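Chapter 4
Cloth That Stretches: The Science of Knits

Pull on the hem of your T-shirt. Go ahead, give it a good tug! It stretches, and when you let go, most of it springs back. Now try the same thing with the collar of a crisp dress shirt, or a bedsheet. Both may be made of cotton, spun from the same kind of plant, and yet one gives and the other barely moves. Where does all that stretch come from?

The answer is in the path the yarn takes, and it is one of the loveliest pieces of engineering you will ever wear.

Chapter 3 dealt with woven cloth, in which two sets of straight yarns cross over and under each other. A knit has hardly a straight stretch of yarn anywhere. Each row is a line of loops, and every loop is pulled through the one below it. When you tug on the cloth, the loops change shape (tall and narrow one way, short and wide the other) long before the yarn itself has to stretch at all.

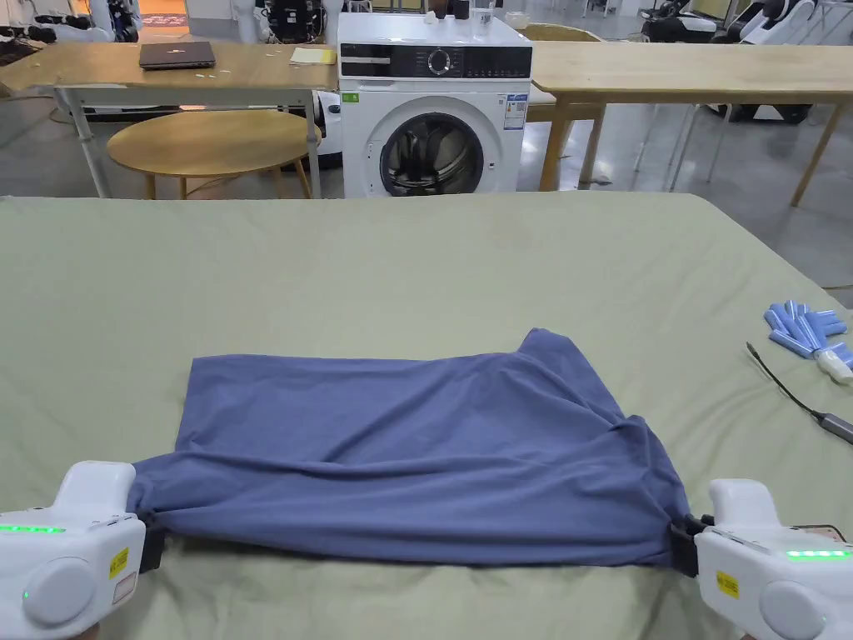
4.1 Looking at a Single Loop

A knit loop has a head, two legs, and two feet. The head curves over the top, the legs run down the sides, and the feet hook into the neighboring loops. A column of loops stacked up the length of the cloth is called a wale. A row of loops running across is called a course. You will meet these two words on nearly every page from now on, so take a minute to get them straight.

The plain knit used for most T-shirts is called jersey. Its front shows the legs as rows of tiny V shapes, and its back shows the heads and feet as little bumps. Because the two sides are built differently, a cut edge of jersey likes to curl. Anyone who has sewn with it knows the feeling!

How fine the loops are depends on the yarn and on the needles. In Montri Kaewmanee's notes on the Sternley mill, one circular machine carried 840 needles and was used for test runs of cotton jersey. One sample course came out with 27 loops in the width of a matchbox, so small that his students needed a hand lens to follow a single one.

Knits also change with washing. Loops stretched during manufacture slowly relax toward a rounder shape, and the cloth gets shorter as they do. A test strip 300 millimeters long before its first wash measured 295 afterward. Small change, big lesson: the cotton fibers had help from the loops.

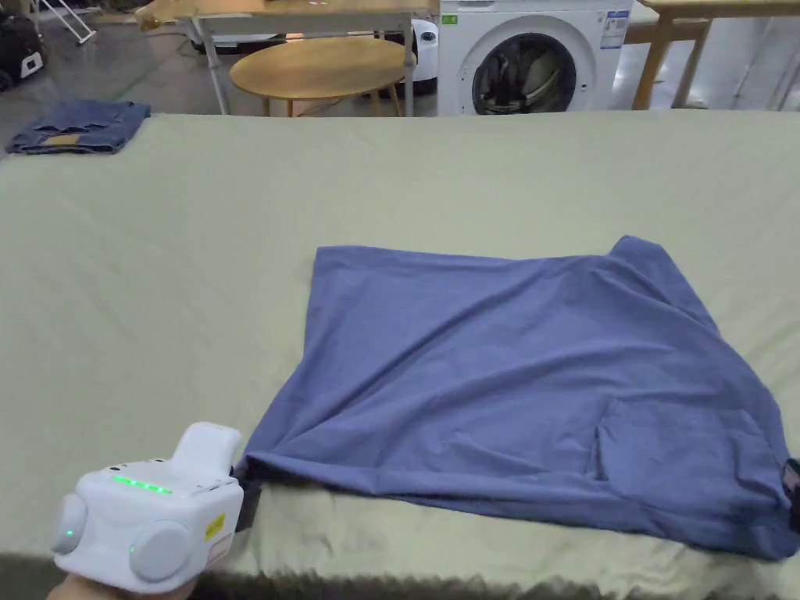

4.2 Which Way Does It Stretch?

Jersey usually stretches more across its width than along its length. Before you read the explanation, find an old T-shirt and test it yourself. Mark two dots a hand's width apart, pull gently along a course, and measure the new distance. Then do the same along a wale. Keep your numbers handy, as we will use them to work out percent stretch in Section 4.3.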